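Kadlec Sorting Basket, Rectangular
Item 3472

The Kadlec basket is supplied by Grirville for classrooms, day centers and home learning. It has a woven body in orange-tan, a raised rim and tapered sides.
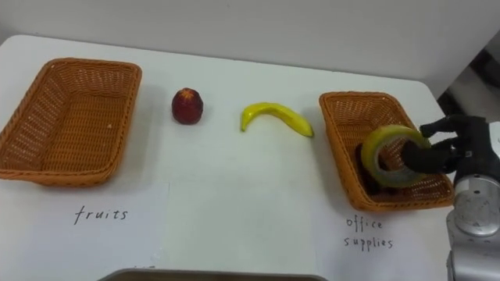
Baskets are sold in pairs. Labels and play fruit are ordered separately – see the Nincombe range, page 223. Schools ordering 12 or more pairs should contact Tatiana Charvát for current terms. Wipe with a damp cloth and store away from direct heat.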